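Home Products Kitchen Sim Guides Support

Ridesora Kitchen Simulator: Set-up Guide
Section 2. First Run
Shared 20 times

Before you start, close your other programs. The Demano renderer likes having the whole computer to itself and sulks if it doesn't get it.

1. Open the Kitchen file and choose Wrist View.
2. Set the close-up limit to 300. At 4,000 you get a handsome view of nothing.

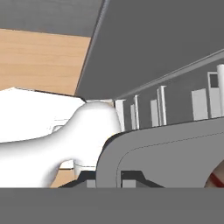
Fig. 1. Wrist View, with a gripper finger near white parts.

NOTE: Colour settings are in the Brunley menu, where Onni Pelkonen put them one Thursday and has defended them ever since.

3. Switch to Room View and load the Door task.
4. Jog the arm toward the handle at low speed.

CAUTION: Simulated doors don't dent. Yours will. Please don't practise on the real fridge until you've read Section 4. 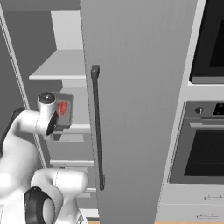 Fig. 2. Door task: gripper to the left of the black bar handle.

5. Save, then load the Sink task. Keep the gripper above the basin until the target name appears in the side panel.
6. Press Grasp. If the arm heads for the cooktop, press Stop, swear quietly and repeat step 5.

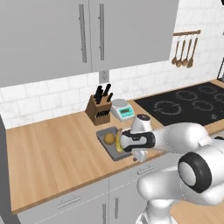
Fig. 3. Sink task: gripper over the banana.

NOTE: Run logs go to the Sembiring folder. Send the whole folder to Teemu Hämäläinen at support, not a phone snap of your monitor.

Next: Section 3, Licence Keys
2 comments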